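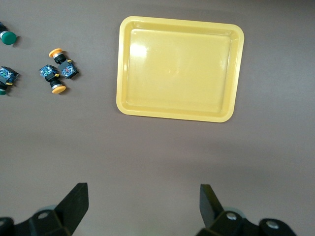

Can I clone a bigger drive to a smaller one with a standalone duplicator?

A Tonness two-bay dock will do it if the files on the big drive fit on the small one and you pick the "data only" mode before you press start.

Home | Storage | Duplicators | Backup | Forum rules

Last updated: September

posted by wendora_user
Hi all! I just got my first standalone duplicator (the Tonness two-bay) and I'm having so much fun with it. My old hard drive is 1 TB but there's only 430 GB on it, and I want to move everything to a 500 GB Arker SSD. When I tried the normal copy, the target light went red and it stopped after 5 seconds. Is the SSD bad, or am I in the wrong mode? It's my Windows boot drive, if that matters.

posted by makori_fan
Your SSD is probably fine! The default on that dock is a whole-drive copy, sector by sector, and it checks the sizes first. Target smaller than source, red light, done. Hold the mode button until the second light blinks - that's data only - then let go and press start. It reads the partition table, copies the used parts and shrinks the last partition to fit. I did eight office PCs this way and loved every minute of it, they all booted first try.

Two things before you start. Run a disk check on the old drive, and turn off BitLocker and let it finish decrypting. With encryption on, the dock can't tell used space from free space and goes right back to wanting the full 1 TB.

Oh, and look at where your recovery partition sits. If it's at the very end of the disk, the dock may try to shrink that one and leave the big one alone. Wendora's free partition tool can move it (make a backup first, please!).

posted by spindle8
what he said. also make sure the progress lights go to 100 percent before you pull anything, mine sat on the last one for ages and I nearly gave up on it

posted by wendora_user
It was BitLocker!! Decrypting now, will try data only tonight. Thank you both - I already have my next drive picked out.

Contact | Copyright Makori Storage Help | Back to top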